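Children's Ministry Coordinator (part-time), Alisari Community Church

Posted 9 September 2021

Alisari Community Church is looking for a warm, steady and organized person to coordinate our ministry to children from birth through fifth grade. The position is part-time, 35 hours every two weeks, and includes most weekend services. We would love to hear from people at many different points in life: seminary students looking for a paid placement, parents coming back to work, retired teachers, and anyone else who has felt a pull toward this kind of work and has been wondering what to do about it.

A little about who we are

We began as a Bible study in a rented room above the old Flalar furniture store, and for a good many years we carried our folding chairs up and down those stairs every single week (there are people in the congregation whose knees still remember it). We now have our own building on Prilum Road, with a sanctuary, a fellowship hall, a kitchen that is always a bit too small, and a children's wing that was finished in March. On a usual weekend we have 150 people in worship, and a good share of them are under the age of ten, so you can imagine the noise in the hallway between services. We like the noise. We hope you will too.

Our families come from many places. You will hear English, French, Vietnamese and Arabic at the coffee table, and several of our grandparents are more at home in one of the last three. Our worship is fairly simple – singing, Scripture, prayer, a sermon of reasonable length, and communion on the first weekend of the month. Children stay with us in the sanctuary for the opening songs and the children's prayer, and then go down the hall to their classes with their teachers.

Meriem Ouali, our associate pastor, has been looking after the children's program along with her other duties for the last 3 years. She has done it with great love, and she is very glad that the church has voted to make it a position of its own. She will supervise the new coordinator, and the two of you will meet weekly, usually over lunch.

What you would be doing

The heart of the job is the weekend program. You would choose and prepare the lessons for our nursery, preschool and elementary classes, make sure each room has its teachers, and be there in person to greet families as they come in. We currently use a purchased curriculum for the elementary class and a mix of homemade lessons for the little ones. We are not attached to either, and if you have something you have used and loved, please tell us about it in your letter.

You would also recruit, train and encourage our classroom helpers. Some of them have been teaching the four-year-olds since before those four-year-olds' parents were married, and others have only just signed up and are nervous about being asked where God lives. Both kinds need a phone call now and then, a clear schedule, and somebody to thank them.

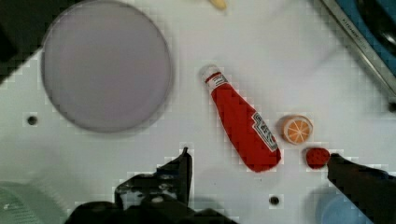 Play food on the white toy counter.

Through the year there are a few larger events. We hold a harvest supper in the fall, a Christmas pageant that grows a little every year, an Easter breakfast, and a week of day camp in the summer. The coordinator leads the day camp and the pageant and helps with the other two. There is also a weekday morning group called Cù, a free playtime with singing for babies, toddlers and whoever looks after them at home. Many of the families who come to Cù don't attend our church or any other, and that is perfectly fine with us. We simply enjoy knowing our neighbors.

The rest of the work is quieter. You would keep the attendance records and background checks up to date, order supplies, write a short note to parents for the church newsletter, and manage the children's ministry budget, which stands at $2,456 for the coming year, apart from salaries and day camp. You would visit families when a new baby arrives, and sometimes when there is sickness or a loss in the home, together with one of the pastors.

Who we are hoping to find

You should be a Christian with a living faith of your own, able to talk about it with a five-year-old and with that five-year-old's skeptical uncle. You should enjoy children, be patient with them, and be able to keep a room calm without raising your voice very often. Some experience leading children in a church, school, camp or day care is required. A degree in ministry or education would be welcome, but please don't let the lack of one keep you from writing to us.

We need someone who answers messages, keeps a calendar and can plan a season ahead, and who can also cope kindly when two teachers call in sick before breakfast. Comfort with basic office software is needed. French, Vietnamese or Arabic would be a real gift to our families. You need not be a member of our church now, though we would ask you to make it your church home during your time with us.

Because the work is with children, the person we appoint will need to pass a background check, provide references, and complete our child safety training before starting. No adult is ever alone with a child in our program, and the coordinator is responsible for seeing that this rule is kept.

What we offer

The position is paid hourly, at a rate that depends on training and experience, and we are happy to discuss it early in the conversation. There is paid vacation, including four weekends away from church duties each year, and a small allowance for books or a conference. You would have a desk in the office next to the children's wing, with a window and a door that closes. If you are a seminary student, we will gladly work with your school on placement credit and arrange your hours to fit around classes and exams as best we can.

How to apply

Please send a letter, a résumé, and the names of two people who have seen you work with children. In your letter, tell us a bit about how you came to faith and about a child or a class you remember well – a page or two is plenty. You may leave your application at the church office on Prilum Road or mail it there, marked for the attention of Meriem Ouali. We will begin reading letters as they arrive and will keep the position open until it is filled.

First conversations will be by phone or video. After that we will invite a few people to spend a morning with us, meet the teachers, sit in on a class, and stay for lunch afterward. If you have questions before you apply, call the office and ask for Meriem. She is often down the hall, so do leave a message, and she will call you back.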